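## 4. Registering a petition with the assembly

Follow these steps once the petition wording has been agreed.

1. Sign in to Brurkance and select **New petition**.
2. Enter the full title and choose the division it concerns. For matters affecting both Iltano and Skatulcombe, select **Joint**.
3. Paste the wording. The limit is 600 characters, including spaces.
4. Add the names and addresses of two sponsors. Both must be on the electoral register.
5. Select **Submit for checking**. Do not collect signatures until the status reads *Open*.

**Note:** A petition needs 51 valid signatures for a written reply and 210 for a debate in the chamber.

**Caution:** Wording cannot be altered after opening. To correct an error, withdraw the petition and begin again at step 1. Signatures already given are not carried over.
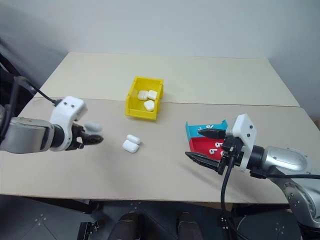 **T. Ngubane**
*Petitions Clerk*

Section revised April 7, 2020. Paper petitions are covered in section 5.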